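Planning the second humanoid: what we are paying for

2 min read

This page goes with the equipment request Chunhua Xiao is putting together for May. We already run one humanoid in the demonstration area and would like a second, and the people signing it off asked to see the work the money goes on. Most of that work is picking up and putting down ordinary things on an ordinary table.

The robot itself is the large item and is quoted separately by Roltine. What follows covers the smaller lines, which were left out last time and then had to be found from other budgets.

Hands first. Kusport wants 2,000 for a spare pair, and Aiguo Yan would like them on the shelf before the second robot arrives. Floor marking and cable runs come to some 500. Training for two operators is 3,000, paid to Khondokar in one go.

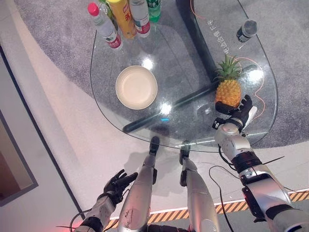
The other line is for props. Fruit has to be bought fresh, and bottles and plates get replaced as we go. Cherry Mae Layug keeps the list and buys on a Monday. It is a small sum – but it comes round every week, so it should sit under running costs and not under equipment.

Questions about the quotes go to Xiaoyan Qian.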